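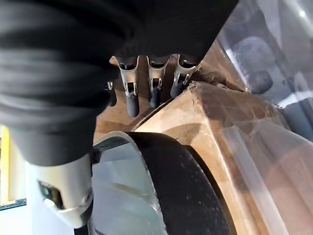 Wrist camera view, hand over the black-rimmed disc, sleeve on

From: Dymphna Ó Conaill
To: Fillham workshop list
Date: 4 December 2024
Subject: Re: [fillham-build] Sleeve, and is the wrist camera any use?

Hello all,

Thanks for the quick answers, and sorry mine is slow (I had the wrist in bits on the kitchen table and didn't want to type with grease on my hands). Quoting the bit I'm replying to:

> On the sleeve: I'd take it off altogether. On Rekia we had
> nothing but trouble with cloth near the finger roots, it rides
> down when the wrist tips and then one finger closes on it. If
> you must have it, use a cuff with elastic in.
>
> Also, what can you see from that camera? Ours was all knuckle.
> I'd be curious whether you can judge the gap to the work from
> it, or whether you're guessing.
>
> Dunne

Dunne, I'm afraid you're right about the cloth. Look at the left-hand finger in the picture - it's half lost behind the folds, and all I can make out is the little silver joint and a bit of rubber tip. The other three are clear. I do want to keep something over the wiring though, I've snagged it twice and both times it was a whole evening gone! So I'll try your elastic cuff before I give up on it. Has anybody got a bit of black stretchy stuff going spare? I don't need much.

As for the camera, it's better than I feared. Yes, there's a lot of sleeve, and the clear plastic panel on the right is a blur with reflections all over it. But the black tips show up nicely against the brown tabletop, and I can tell which finger is lowest without getting up and peering in from the side, which is what I was doing all through May with my neck at a horrible angle. Judging the gap is another matter. I can line a tip up left to right quite happily, but straight down I'm still guessing, so you've got me there. Would a second camera off to one side be daft? I've got an old one in a drawer.

The disc is the thing I'm trying to pick up by its rim. I chose it because rubber on rubber ought to grip well, but do see the pale specks on it. Dust, I think, and I'd bet the fingertips are collecting it as well. I'm going to wipe everything down before each go and see if that changes my numbers. So far I've logged 344 tries since I fitted these tips, which sounds very grand until you know that the first 80 were with the thumb set wrong and don't count for anything.

On the thumb: the opening in the shell still hasn't got a cover. I drew one up, printed it and it fouls the curve at the bottom, so I need to take 2 mm off and try again. If anyone has time on the Trekwood printer before I do, shout and I'll send you the file.

And before someone asks, the wooden block is staying for now. I know the top edge is chipped. I want the fingers to get used to working close up to something hard, and I'd sooner bash that than a decent jig.

Questions I'd love answers to, in no order: what do you all use to clean rubber tips without making them slippery? Does elastic hold up, or does it go baggy after a few weeks? And Dunne, did you ever sort out the finger closing on the cloth, or did you just bin the sleeve?

I'll be at the bench most evenings if anyone wants to come and poke at it.

Dymphna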